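Three nights of fiddles and one working tap

I am home from Mondberg with a sunburnt neck, a tote bag I didn't need and a ringing in my left ear pitched somewhere near a B flat. The folk weekend was good. I'd go again, though I said that last year as well, mostly to justify the price of the tent.

For those who haven't been, Mondberg is a small festival in a big paddock. There are three stages, and the programme gives them all different names from the ones on the signs. The Jomden Stage is the main one, the Funton Tent is where you go when it rains, and the third is a shearing shed with a bar in it. I spent most of my time in the third.

Opening night belonged to a seven-piece called Tsakiris, who play Greek dance tunes at the speed of a car alarm. They'd been given 20 minutes and took 57. The sound desk gave up trying to wave them off and somebody's grandmother started a line dance that went out one door of the shed and in through the other. I joined it by accident while looking for my hat.

The next morning I went to a songwriting workshop, having told myself I would learn something this year. We were asked to write a verse about our kitchens. Mine rhymed "kettle" with "unsettled" and was met with the kind of nodding you give a child's drawing of a horse. The woman beside me wrote four lines about her mother's bread tin and I had to go and stand outside for a bit.
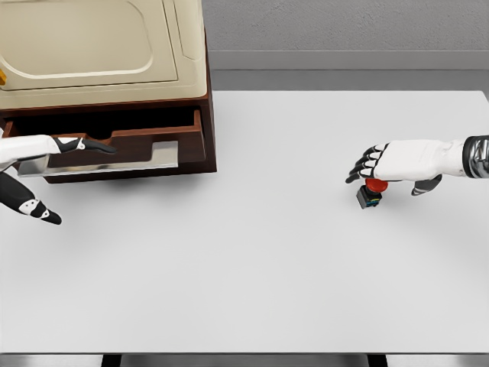

By mid-afternoon the queue for the water tap was longer than the queue for the beer, so I drank accordingly and missed most of a harmony trio I'd circled twice in the programme. I did hear their last song through the canvas, lying on my back next to a generator. The generator was a touch flat.

The Funton Tent holds 400, according to the notice on the pole, and when the rain came through at dinner time we all got to test the figure. I shared a hay bale with a banjo case and its owner, who told me he owns 34 banjos and is allowed to keep six in the house. The act on stage was a solo harpist, very delicate, and I believe I caught every third note over the weather. People clapped like mad anyway, partly to warm up.

A few notes for next year, addressed to myself. Bring the good boots. The curry van is better than the dumpling van, and the dumpling van knows it. Don't camp near the drum circle, even if the ground is flat and the neighbours seem like quiet types at four in the afternoon. They are resting.

I bought two CDs and have since remembered that I own nothing that plays them. If anyone has an old stereo going spare, I can pay in tote bags.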